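From: Dariusz Gajewski
To: teleop-hobby list
Subject: Re: [teleop-hobby] How many demos before it stops dropping things?

Ebise Ejigu wrote:
> We're on the second week of driving the arm with the leader handle and
> I have 81 demos of it picking up a crayon and putting it in a cup.
> The policy gets to the crayon fine and then closes a hair too early,
> maybe one try in three. Do I just keep recording until I hit 1000, or
> is there something wrong with how I'm doing them? Poul says more data,
> Narendra says better data, and they've both gone home.
>
> Also, does anybody record with two people? My wrist is killing me.

Hi Ebise,

I'm with Narendra on this one, sorry Poul! We did the big-pile-of-demos thing back in February with the Sitik arm and got to 500 before anyone sat down and watched them. Half of mine had this little hesitation right before the grasp, where I'd stop, squint at the wrist view, nudge left, and then close. The policy learned the stop beautifully. It would hover over the crayon like it was thinking about lunch.

So before you record any more, play back 16 or so of the ones you have, at half speed, and only look at the second before the fingers close. If your hand starts squeezing while the arm is still coming down, there's your early close. I do it too (I think everybody does it on a leader handle, the trigger is just so light). Santosh put a stiffer spring in ours and I stopped doing it the same afternoon.

The other thing is where the crayon ends up in the fingers. I used to grab them any old place along the length and call it a success if it didn't fall. Now I throw the demo out unless I've got it low down, near the bottom end, with the point up and free.

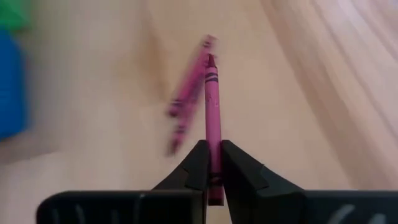
Once I got picky about that, the placing half got easier too, because the arm always knew how much crayon was sticking out. Do vary where it starts on the table, though, and which way it's lying. I got so tidy at one point that every start looked the same and it fell apart when Santosh bumped the table.

On your wrist: yes, two people, please. We swap every 20 minutes or so and tag each demo with who drove. Santosh moves a lot faster than I do, so it's handy to be able to sort them afterward. Lowering the leader so your elbow rests on something helps a ton as well.

What are you using to trim the starts and ends? We're still on the Jikavo script and it chops off my release about as often as it doesn't. If you've got something better I'd love a copy.

Dariusz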